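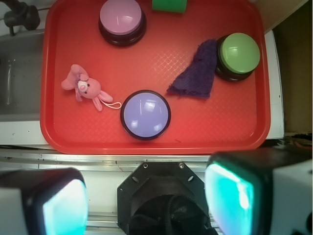
Three push buttons on a red tray.

Unit 4: Buying a home off plan
Course tutor: Nabila Manurung
Seminar group: Si-eun Shin, Wednesday

What this unit covers

Buying off plan means agreeing to buy a home before it has been built, or before it is finished. The buyer signs on the strength of drawings, a specification and sometimes a show home. Last time we looked at how a developer pays for land. This unit looks at the sale from the buyer's side, from the reservation to the handing over of keys. We will use the Tevness case throughout, so bring the case sheet.

1. The reservation

A reservation takes a plot off the market for a set time. At Tevness the fee is 700 pounds and it comes off the price at completion. If the buyer pulls out, the developer keeps part of it to cover its costs. The reservation form should state:

the plot number and house type
the price, and how long it is held
how much of the fee is returned if the sale does not go ahead
the date by which contracts must be exchanged

A reservation is not a contract for the sale of the home. Students often mix up the two in written answers. Until exchange, neither side is bound to go through with the sale.

2. Exchange and deposit

At exchange the buyer pays a deposit and both sides are bound. On a new build the completion date is usually left open, because the developer cannot say for certain when the home will be ready. The contract will give a notice period instead: once the home is finished, the developer serves notice and the buyer must complete within the stated number of days.

Look for the long stop date. If the home is not ready by then, the buyer can normally cancel and recover the deposit. In the Temeck contract (case sheet, page 2) there is a long stop date, but a separate clause lets the developer extend it for bad weather and shortage of materials. Read the two clauses together before the seminar.

3. The specification

The specification lists what the buyer is getting: kitchen units, floor finishes, heating, outside paving and so on. Most contracts let the developer swap an item for another of similar quality. Disputes tend to be over the word "similar". Floor area is another common source of trouble. The Tevness house type C is sold at 989 square feet, measured from the plans. Check what the contract says about small differences between the plan and the finished building, and who measures.
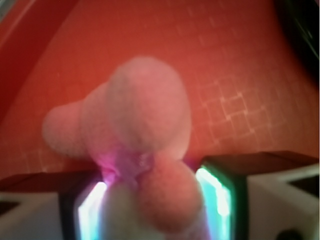

Pink plush held between two gripper fingers.

4. Extras and service charges

Extras are chosen before a cut-off date and are often paid for in full when ordered. They may not be refundable. Keep them apart from the purchase price in your calculations.

Where there are shared roads, gardens or parking, the buyer will also pay a yearly charge. The figure in the sales brochure is an estimate. At Seok, the second site on the case sheet, the estimate is 1595 pounds a year per flat, and the lease allows it to rise once the whole site is occupied. Buyers of the first flats may be living beside building work for some time, with part of the garden not yet laid out, and the lease does not reduce the charge for this.

5. Inspection and snagging

Snags are small faults found when the home is finished: paint marks, doors that stick, missing sealant. The buyer, or a surveyor acting for the buyer, makes a written list with the room and position of each fault. Ask whether the inspection can be held before completion. Under the Stiveck terms it takes place only after notice has been served, which leaves little time for repairs before the money is due.

Reading for the seminar

Case sheet, pages 1 to 3
Temeck contract, delay clauses
Seok lease, service charge schedule

Questions to prepare

Si-eun will ask each pair to take one question.

Who carries the risk if a buyer's mortgage offer runs out before the home is ready?
What would you change in the Temeck delay clause if you were acting for the buyer? Would the developer be likely to agree?
A kitchen worktop has been replaced with a cheaper one. What would you need to see before advising the buyer?

Written answers are one side of A4 and should be handed in at the start of the seminar. Unit 5 deals with warranties on new homes.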